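Kikell Airlift Document Kit, second edition

The Kikell kit covers the Berlin Airlift of 1948 and 1949. It comes in a flat box with 40 facsimile documents, a folding map of the air corridors, a set of pawns and a booklet. I paid 130 dollars for it and have used it with two adult reading groups at our library. The first edition left out the Soviet side almost entirely. The second does better, but it still leans heavily on American and British papers.

The documents are the reason to buy it. They are printed on paper of different weights, and the typed memos are easy to read without a magnifier. Each has a number on the back that matches a page in the booklet. The German ration notices come with a translation on a separate sheet, so a group can look at the original first. A few of the handwritten letters are hard going, and the booklet gives only a summary of those. I would have liked full transcripts.
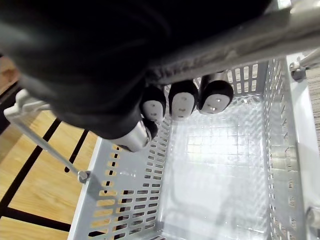
Light gray basket, from above.

The booklet is less even. The chapters on coal and flour deliveries are clear and stick to the record. The chapter on why the blockade began is too short. It moves from the currency reform to the closing of the roads in two pages, and a reader new to the period will come away thinking one simply caused the other. My second group argued about this for most of an evening, and we had to bring in other books to settle what the Allied commanders had been told and when. Dusen, which publishes a similar set on the division of Germany, handles the same question with more care and prints the objections on both sides.
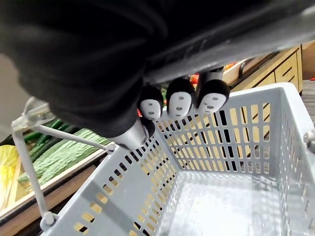

The map exercise takes up the last part of the kit. Players stand pawns on the airfields and move them along the corridors as they read the daily orders. It works well enough for showing how narrow the routes were and how tightly the flights had to be spaced. The pawns are plain dark pegs, though, and they get lost against the dark green of the map. Figures like the small No-Face ones over the shopping basket, with their white mask-like faces under black hoods, would show up much better from across a table. We ended up putting a dot of correction fluid on each peg.

The box is sturdy but has no dividers. After 3 sessions the documents were out of order and two had bent corners. I moved them into a Briketti folder, which has enough pockets if you double up the shorter memos. Replacement sheets can be ordered from Widmer, the distributor, and mine came in November without any trouble.

For a group that already knows the outline of the early Cold War, I recommend it. A group starting from nothing should read a general history first. School classes may find the price too high for a single copy, and the license does not allow photocopying beyond the ration notices and the map.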